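Foro de soporte de Nultivport › Puente y simulación › Ticket 3235
Estado: resuelto (a medias, ver el final)
Asunto: la pinza se para antes de tocar el objeto en la simulación y en el brazo real aprieta de más

Hola a todos. Abro ticket y lo voy a ir rellenando como diario, que ya sé cómo soy: si no apunto las cosas según las pruebo, al día siguiente vuelvo a probar lo mismo y me enfado el doble.

Pongo en situación. En el taller compartido de Ostenard estamos montando un brazo de mesa con una pinza de dos dedos, la Oneck, que es diseño nuestro (impresa, con sus topes de goma y bastantes tornillos de más). La programamos primero en simulación y luego pasamos las mismas órdenes al brazo de verdad a través de Nultivport. La escena que usamos se llama Furukawa, y ahí se queda el nombre aunque ya no me acuerdo de quién la bautizó. Tiene mesa, sillas, suelo de lamas claras y unos cuantos cachivaches para coger.

Con casi todos los cachivaches va bien. El problema lo da uno: el aparato amarillo con pantallitas y mango negro. Le mando cerrar y los dedos se quedan quietos con aire de por medio, tan tranquilos, y el puente me devuelve "objeto sujeto". Y luego, claro, copio ese ancho de cierre al brazo real, con una pieza impresa de la misma forma, y el motor de la derecha empieza a zumbar como una nevera vieja.

Lo que he probado antes de venir a dar la lata:

Reiniciar todo. Ya, ya, pero me lo ibais a preguntar.

Volver a calibrar el cero de la pinza. Cerrada del todo lee cero en los dos sitios, simulación y brazo. Por ahí no hay desfase.

Cambiar el rozamiento de los dedos. Lo subí una barbaridad y lo único que conseguí fue que el cubo de pruebas se quedara pegado al dedo al abrir, colgando como un moco. Con el aparato amarillo, ni caso.

Bajar la velocidad de cierre. Se para igual, solo que tarda más en pararse, así que me dio tiempo a ir a por café.

Quitar el aparato y poner el cubo en la misma posición y con la misma inclinación. Coge perfecto. Aquí fue cuando empecé a sospechar del objeto en vez de la pinza, que llevaba toda la tarde cargándose las culpas la pobre.

Dejo la vista desde la muñeca, que es donde mejor se aprecia por dónde quiero entrar: el dedo negro de la izquierda, la almohadilla que asoma por la derecha y el mango acanalado saliendo por abajo de la carcasa.

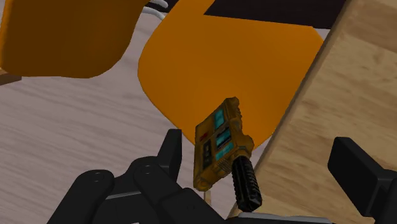 Tiempo de lectura: 6 minutos

Fijaos en lo torcido que queda el aparato respecto a los dedos. Yo al principio pensé que el lío era ese, que el dedo izquierdo llegaba primero a una esquina de la carcasa y el otro se quedaba sin apoyo. Tiene su lógica, ¿no? Pues me pasé un buen rato girando la muñeca poquito a poco, y con cada giro el hueco cambiaba de sitio pero no desaparecía. Incluso probé a ir directo al mango, que es más estrecho y con las estrías parece pedir a gritos que lo agarres por ahí. Peor todavía: el hueco más grande de todos salía precisamente en el mango.

Y eso fue la pista buena, aunque tardé en verla.

Actualización, misma noche. En las respuestas me sugirieron activar el dibujo de las formas de colisión. ¡Gracias! No sabía ni que existía, está escondido en el menú de depuración, detrás de una pestaña que yo creía que era para los sensores. Al activarlo apareció el culpable: el aparato entero, carcasa y mango, estaba envuelto en una única forma convexa. O sea, para el motor físico aquello era una especie de patata grande que iba desde la punta de la carcasa hasta el final del mango, sin estrecharse donde se estrecha el modelo que vemos. Los dedos chocaban con la patata. Lo que yo llamaba aire era patata.

Cosas que hice mal a continuación, para que quien llegue aquí desde el buscador se las ahorre:

Le puse al aparato la malla visual como malla de colisión, tal cual, con todas las estrías del mango. La simulación se arrastraba, y cuando por fin los dedos tocaban, el aparato salía disparado hacia las sillas. Muy vistoso (lo repetí unas cuantas veces solo por verlo volar), pero no es lo que necesitamos.

Después intenté encoger la patata. Si la encoges lo bastante para que el mango quede bien, los dedos se meten dentro de la carcasa. Si la dejas bien para la carcasa, vuelves a tener hueco en el mango. No hay tamaño que valga.

Lo que sí ha funcionado: partir la colisión en 2 piezas, una caja para la carcasa y un cilindro para el mango, las dos colgando del mismo cuerpo rígido. Las estrías ni las modelo; dejo el cilindro liso y le subo un poco el rozamiento solo a él. Con eso los dedos cierran hasta donde uno espera y el aparato se queda donde debe. He levantado y dejado en la mesa varias veces seguidas sin que se escape, con la muñeca recta y con la muñeca torcida.

Un aviso para los que uséis el exportador de Nultivport: cuando vuelves a exportar la escena, la casilla de "simplificar colisiones" viene marcada otra vez, y te funde las dos formas en una sin decir ni mu. Me lo comí. Estuve un rato convencido de que el arreglo no servía — y era que había exportado con la dichosa casilla puesta. ¿Se podría guardar esa preferencia en el proyecto? Lo dejo caer como petición, no sé si va aquí o hay que abrir otro ticket.

Actualización, al día siguiente, ya con el brazo de verdad. Con el ancho nuevo el motor derecho zumba menos. Menos, pero zumba. Y esto ya no podía ser la patata, así que tocó destornillador.

Desmonté la Oneck en el banco del fondo, que es el único con luz decente, y encontré lo siguiente. El dedo derecho rozaba con su guía en el último tramo del recorrido. Una rebaba de impresión, finísima, que se notaba pasando la uña. La quité con lija y el dedo baja suave hasta el final. También había un tornillo del eslabón apretado con demasiado entusiasmo (fui yo, me acuerdo perfectamente), y lo he aflojado hasta que la articulación gira sola por su peso pero sin holgura lateral.

Volví a montar, volví a calibrar el cero, y el zumbido solo aparece ahora si cierro con el par al máximo. Normal, supongo. De todas formas he bajado el límite de par en la configuración del puente, porque para una pieza impresa que no pesa nada no hace falta apretar como si fuera una lata de pintura.

Me queda una cosa sin resolver y por eso pongo "a medias" en el estado. El mensaje de "objeto sujeto" sigue saliendo en la simulación en cuanto cualquier cosa frena los dedos, aunque sea un solo dedo contra el canto de la mesa. En el manual dice que compara la posición pedida con la alcanzada y poco más. Me gustaría que exigiera contacto en los dos dedos antes de cantar victoria. He apañado un filtro por mi cuenta que espera a que haya contacto a ambos lados y que se mantenga 2 segundos; va bien con el aparato amarillo y regular con los objetos pequeños, donde el contacto parpadea y el filtro se vuelve loco. Si alguien tiene algo mejor hecho, se lo copio encantado.

Por si sirve, el orden en que yo lo miraría la próxima vez:

Primero, dibujar las colisiones. Antes que nada, antes incluso de tocar el rozamiento.
Luego, probar con el cubo en el mismo sitio y con el mismo giro.
Luego, repasar la casilla del exportador.
Y solo entonces desmontar la pinza, que luego siempre me sobra una arandela (esta vez también; está en la tapa del bote, si alguien del taller la echa de menos).

He subido la escena Furukawa corregida a la carpeta común de Ostenard, con las formas del aparato ya separadas. La vieja la he dejado al lado con el sufijo "patata". No la borréis todavía, que quiero usarla para probar el filtro de contacto cuando tenga un rato, seguramente en mayo.

Dejo el ticket abierto a comentarios por lo del mensaje de sujeción. Lo demás, por mi parte, se puede cerrar.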